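Turesside opens its Fomport laundry room this Wednesday

I've been itching to share this one! From Wednesday we're opening the shared laundry and sorting room at Fomport, and all 273 households in the block can use it (bring your own powder, please). The washer and dryer are stacked to save space, and there's a plain white desk for folding, with wicker baskets for the odds and ends that turn up in pockets.
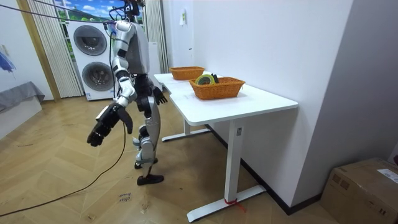
Do I need to book a slot?
Only for evenings after six. The rest of the day you just turn up, and there's a sheet by the door if it gets busy.

We went back and forth over the floor for weeks, and I'm so glad we held out for the herringbone. The curtains were my idea, I'll admit! Drodico handled the fitting-out and we're chuffed with it. Our Virág building is next on the list, some time after February, so neighbours over there, hang on to your socks a bit longer.

Press enquiries: Turesside office, extension 548.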